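How to test a two-arm sorting kit before you pay for it

Clemico sells its Musholm bench kit as "ready to sort in an afternoon." Maybe it is. The sales video uses identical foam cubes, and I have yet to meet a parts bin full of identical foam cubes. If you have one on trial, skip the demo program and do the following.

Step 1. Cover the table with plain paper and tape it down. Put one tray in the middle, where both arms are supposed to reach.

Step 2. Raid your own drawers. You want mixed shapes and finishes, on both sides of the tray. Leave at least one part lying on its side.

Step 3. Run every part from every starting spot. The quick-start sheet suggests 136 picks, which is too few to tell you much. Plan on 400.
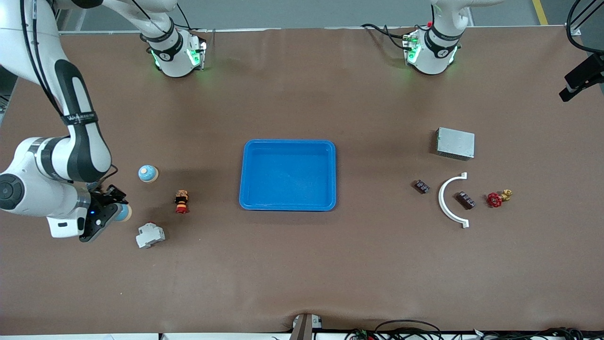 Gravavdale, 5/21/23

The right arm takes the left side of our table, so that is where we start: a breaker on its side, a small upright toy, and round pieces with pale blue tops. The other side is meaner. It has a metal box with a slotted top, a white arc with a dark block sitting inside its curve, and a red handwheel with a brass valve body attached. Two fingers have to find a grip on all of that.

Step 4. Write down every miss as it happens. The kit's own log counts a pick as good once the fingers close, even if the part never makes it to the tray. Ours showed 1,282 "successful" picks before we noticed. Keep a paper tally.

Step 5. Move the tray a hand's width and run it all again without retraining. Clemico says this is fine. Our misses almost doubled.

Step 6. Ask for the price of spare fingers in writing. We asked 3 times.

The Ochoa kit costs more and its manual is worse, but its log does wait for the drop. I'd put it through the same steps before believing anything else on the box. Our Musholm trial runs until July, and so far I wouldn't sign.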